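Kurz notiert aus der Küche

Geschirr fürs Sommerfest: bitte einmal lesen, dann ist Ruhe

So, schnell noch vor den Ferien. Das bunte Geschirr ist gekommen, endlich. Bestellt bei Tellby, geliefert mit zwei Wochen Verspätung, dafür ist alles heil. Insgesamt 354 Teile, Becher und Schalen gemischt. Bezahlt haben wir mehr als 300 Euro, die genaue Rechnung hat Anatole Fleury im Ordner, wer reinschauen will, fragt ihn.

Jetzt zum Lagern. Letztes Jahr: Becher im Flur, Schalen im Keller, der Rest irgendwo. Zwei Kartons haben wir erst im Herbst wiedergefunden. Also dieses Mal bitte stapeln, und zwar alle gleich. Schalen nach unten, Becher oben drauf. Farben dürfen gemischt sein, sortieren nach Farbe macht keiner freiwillig und es sieht so eh schöner aus. Ein Stapel pro Platz im Regal, nicht zwei ineinander geschoben.

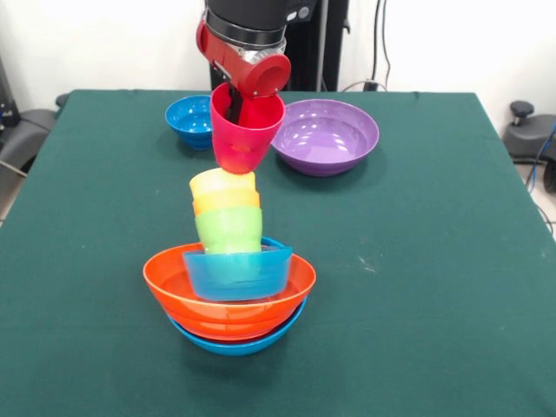

Bunt gestapelt auf grünem Tuch: kleine blaue Schale, darüber die Becher in Hellgrün und Gelb, der rote wird vom Greifer darüber gehalten.

Bitte nicht höher bauen! Fünf, sechs Teile, dann neuer Stapel. Wenn es oben schief wird, lieber gleich nochmal absetzen. Und Becher nicht mit Gewalt ineinander drücken, die kriegt man sonst nur mit warmem Wasser wieder auseinander (Gaspard Lacroix kann ein Lied davon singen, der stand beim Frühlingsfest eine Stunde an der Spüle).

Spülen: Maschine geht, aber nur das Programm bei 40 Grad. Danach richtig abtrocknen, vorallem die Ränder. Feucht gestapelt riecht nach drei Tagen. Geschirrtücher liegen in der zweiten Schublade links, benutzte bitte in den Sack und nicht zurück in die Schublade. Danke.

Die grünen Tischtücher bleiben vorerst auch bei uns in der Küche. Zum Einräumen ein Tuch unterlegen, klappert weniger und die Schalen rutschen nicht so. Nach dem Fest ausschütteln, falten, ins oberste Fach. Flecken gleich melden, nicht einfach nach innen falten.

Wer hilft beim Einräumen? Treffpunkt Mittwoch, 15. Juli 2020, 17 Uhr, Hintereingang. Dauert vielleicht anderthalb Stunden, wenn genug kommen. Abstand halten, Maske mitbringen, wir arbeiten in zwei Gruppen nacheinander. Kaffee gibts, Kuchen wäre nett, falls wer backen mag.

Ach so, Ausleihe: erst ab Ende Juli wieder, Liste hängt an der Küchentür. Name, Stückzahl und Telefonnumer eintragen, sonst geht nichts raus. Fragen an Anatole.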